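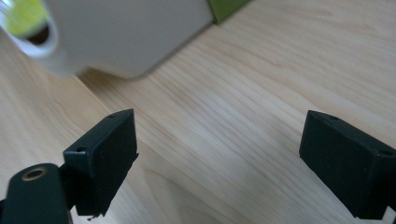

What should I clean a pale wood tabletop with?

A soft cloth wrung out in warm water with a drop of dish soap, then a dry cloth straight after, going with the grain both times.

The Plaltdale Table Day gallery
Posted July 19, 2025 by Natalia Villalobos

OK, finally getting this up. Table day went long, I have a sore shoulder and a phone full of notes, so captions are short and in no real order. 14 tables came through the hall. Kitchen tables, desks, one door on trestles that its owner insists is a table. Thanks to everyone who carried. Corrections to me please, I will get to them when I get to them.

The opener
Pale top, fine close grain running on the diagonal, some streaks a bit darker. Big white thing with rounded corners sitting toward the back, bright yellow-green inside the round opening. Like how soft the shadow came out on the wood.

McIver table
Came in sticky. Years of spray polish, you could write your name in it. Stepan Antoniuk took it back with mineral spirits and a lot of rags, changed the rag every time it went brown. Two hours. Smells fine now.

The Kostwood desk
Guðlaug Lauritsen's, from her old office. Ink ring by the left drawer. It got lighter, it did not leave. She's putting the lamp on it.

Door on trestles
Faustino Hinojosa. It is a table. Fine. Hinge cutouts filled with offcuts, glued and planed flush, nicer work then it needed honestly. Still has the keyhole.

White heat mark, before
From a pizza box, the family says. Cloudy patch, size of a saucer. Marks like that are usualy in the finish and not down in the wood, so we started gentle.

White heat mark, after
Dry cotton cloth over it, warm iron, no steam, a few seconds, lift, look, again. Mostly gone. Try it somewhere hidden first, and if the finish starts to feel soft just stop.

Sanding corner
Hand sanding only, the hall won't let us run machines indoors. Hermenegildo Varela did the talk. Blocks, not bare fingers, fingers dig grooves. With the grain. Across the grain leaves scratches that don't show until the oil goes on and then they are all you see.

2000 grit
Somebody asked what on earth this is for. Rubbing out a hard finish at the very end, used wet. Don't use it on bare wood you're planning to oil, you'll just polish it and the oil has trouble getting in.

Kid's craft table
Glitter in the grain. Toothpick, vaccum, toothpick again. Owner is keeping the purple spot, her daughter asked.

Oil, first coat
Thin. Thinner than that. Wipe on, wait, wipe off everything that's still sitting on top. Guðlaug's table had puddles and was tacky for days last April, she told me to put that in.

Oil, second coat
We stop at 2 coats for a desk. Kitchen tables get more over the year, whenever water quits beading. Oily rags laid out flat outside to dry, never wadded up in the trash, they can heat up and catch fire. Stepan had a metal pail with water in it for the worst ones.

Wobbly leg
Not the leg. Loose bolt at the corner block, quarter turn and done. Check bolts before you saw anything. Please.

Split at the end
Narrow crack running in from the short side, the boards dry out over winter and something has to give. Hermenegildo left it alone and said look again in humid weather, if it closes up then filling it would only have made trouble.

The Rollumance sideboard
Not a table, snuck in anyway. Drawers stuck. Candle wax on the runners, works like new. Well, works like old.

Yellowed varnish
Two views of the same corner, half stripped. The strip side is much lighter and the owner went quiet for a while and then asked if we could put it back. Talk to people before you strip, note to me.

Lunch
On the tables that were finished drying, with cloths down. Faustino's bean soup. Trivets everywhere, for once.

Going home
Blankets between the top and the van wall. Carry by the frame underneath, not by the top. Legs off if they come off, bolts in a bag, bag taped under the table and not in someones coat pocket.

Still to come: a few more from Stepan's phone when he sends them, and the name of whoever lent the green tape measure, it's at my house. If one of the captions has your table wrong, write to me with the caption title and I'll fix it.

Natalia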